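The third-floor workshop at Tritilside closed at ten. At half past nine Joris Hendriks loaded revision 16 and set the arm back to its rest pose. The brick was to go inside the red tape, in the clear box with the lock. Revision 15 had reached the tape and stopped.

"Shoulder offset is 4 degrees out," said Jaqueline Tlapale. She did not look up from the log.

"It was 4 degrees out in December."

"Then it is consistent."
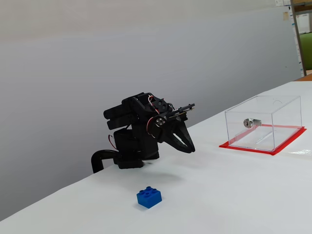

Arm, brick and box on the white bench, Tritilside.

He changed the offset. The log gave line 416, then line 799, with nothing between them. Jaqueline scrolled back and read both again. The missing lines belonged to the Plikico routine, written by Postma before he left for Himevura. It handled the approach – height, wrist angle, closing speed – and it had no comments.

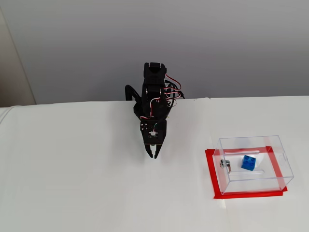 Why does an arm drift when its code has not changed?
Gears wear and screws work loose, so the same joint command ends in a slightly different place.

Joris tightened the wrist screws in order and typed the home command. The servos hummed at a higher pitch than before. He wrote the pitch down as "higher", there being no instrument for it.

"Postma had it pausing before every move," Jaqueline said. "He called it a settling time. I think he liked to watch it wait."

"How long?"

"Long enough to put the kettle on."
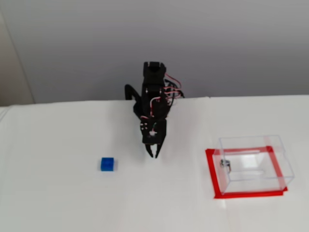 Blue block outside the tape, gripper open.

Joris restored the pause. Jaqueline saved the file as revision 17 and went to fill the kettle. When she came back he had pulled up a stool, and the arm had not yet moved.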